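Sendton Neighbors > Newsletter > July > Around the Coffee Table

News Events Recipes Back Issues Contact

The great lid question, and a few other things about to-go cups

1,043 views 17 comments Share

Those of you who read the June letter will remember that I asked, rather casually, how everybody takes their coffee out the door in the morning. I expected a handful of replies and a recipe or two. Well! My inbox has been a lively place ever since, and most of what you wanted to talk about was the cup itself, and above all the lid. So I made a fresh pot, read every note, and promised myself I would give the subject the room it deserves.

Let me start with the plain black cup, which so many of you mentioned with real affection. It goes with everything, it doesn't show a drip down the side the way a white one does, and it looks a little dressed up even when the rest of us are still in slippers (guilty). I have grown very fond of them myself, after years of being loyal to the white kind with the cardboard sleeve.
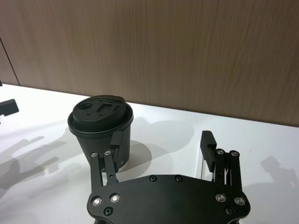
Black cup, black lid, with the sip opening toward the middle.

The shape of the sip opening is where you all part ways. The reader on Leclerc Street who has been buying her coffee to go for 38 years likes a small one, and says a big opening is an invitation to ruin a blouse. Others want a generous one, so the coffee has a chance to breathe and you get some of the smell along with it. I lean toward the second camp, though I have ruined my share of blouses.

A raised lid also won plenty of votes, mostly from the cappuccino drinkers, who don't like to see their foam squashed flat before they have even found their car keys. If you are filling cups at home, leave yourself a bit of space below the rim, then press the lid down with your thumbs and work your way around the edge until it feels snug all over. Do that on the counter, please, and not in your lap.
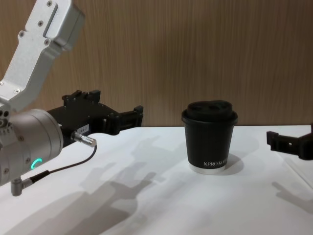 The sides taper toward the base, and the lid comes out a touch past the rim.

Several of you asked about buying lids and cups separately. You can, but do carry one of your cups along when you shop. I once came home from Wendisa with a whole sleeve of lids that were just a hair too small, and they sat in my pantry for about 15 months before I gave in and used them for starting basil seeds. The basil did beautifully, I must say, so perhaps it was money well spent!

As for what goes in the cup, the iced coffee with a spoonful of condensed milk is still the one I get the most mail about, and it will be on the recipe page again next month along with the Curnska spice cake that goes so nicely beside it. Keep your notes coming, and if you have strong feelings about stirrers, I would love to hear those too.

Share this item 17 comments

Previous item Next item Back to July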